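Cuaderno de taller, grupo de series monetarias. Mayo, 16:40

Retomo la conciliación del balance del banco central con la serie de capitalización. Tomomi Wada ha cargado en Rela la versión revisada del tramo largo. El fichero tiene 1.689 observaciones semanales y 2 huecos, ambos en el bloque de reservas. 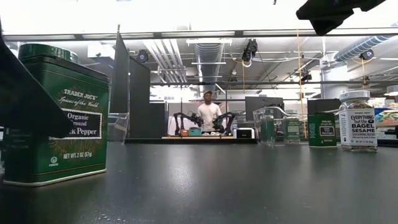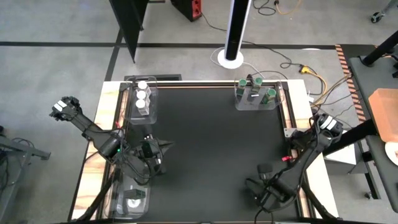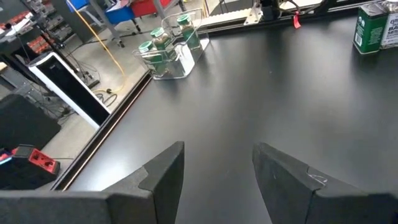 Los huecos no se interpolan. Se dejan como nulos y se marcan en la columna de control. La interpolación lineal que hacía Pultura suavizaba el salto de las operaciones de liquidez y desplazaba el máximo una semana.

Deflactor: pruebo con el del PIB y con el IPC subyacente. Con ventana móvil de 60 semanas la elasticidad de la capitalización respecto al balance cambia de signo en el tramo inicial. Con ventana de 71 se mantiene positiva, pero el error estándar es demasiado ancho para decir nada. Pendiente: repetir en primeras diferencias. En niveles las dos series tienen tendencia y el R² no sirve.

Kirsten Hviid objeta que el múltiplo entre fecha inicial y final depende por completo de la base elegida. De acuerdo. Quitar el múltiplo de la tabla 2 y poner tasa anual compuesta, con la base a pie de tabla.

El script de Cunha sigue leyendo la coma decimal como separador de miles. Corregido en local, sin subir. Comprobar antes que Weler no use la misma rutina para los tipos a corto.

Para la próxima sesión:
- test de raíz unitaria con ruptura
- separar recompras de acciones y beneficio retenido
- pedir a Tomomi el diccionario de variables, falta la definición de "otros activos"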